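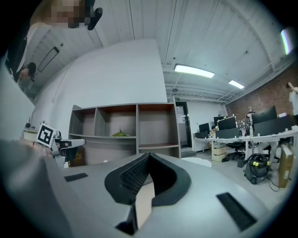 Two hand-held grippers in the workshop. The patterned square on the left-hand one is a marker.

How do you test a gripper?

A gripper is a machine's hand. It closes on an object, holds it and lets it go. Some grippers are fixed to a robot arm. Others are held by a person, who moves them about and tries them on everyday objects.

At Dirstead, the Proltell team compares two sets of fingers. One set is called Matheson and the other is called Undier. Each set gets the same list of 39 objects. A fair test changes one thing at a time – here, the fingers.

Flat objects with smooth sides are hard to hold. If the fingers press too lightly, the object slides. If they press too hard, it may bend.

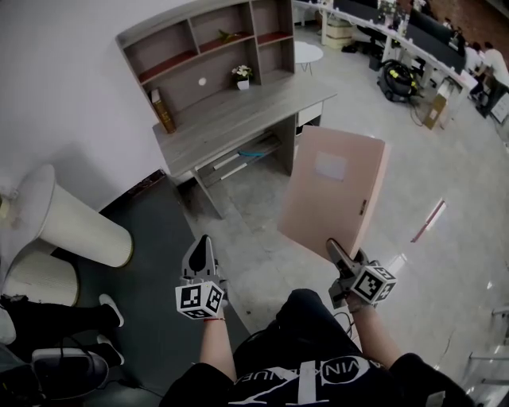 A pink box file between the fingers of one gripper. Both grippers carry a cube printed with markers.

What are the markers for? A camera can find a black-and-white pattern easily. A computer knows the real size of the pattern, so it can work out how far away the gripper is and which way it is tilted.

Every try is written down as a hold or a drop. In the last round there were 186 tries with each set. Matheson dropped the object 28 times. Undier has tougher rubber but dropped it more often, mostly on flat things. The next round will use softer pads.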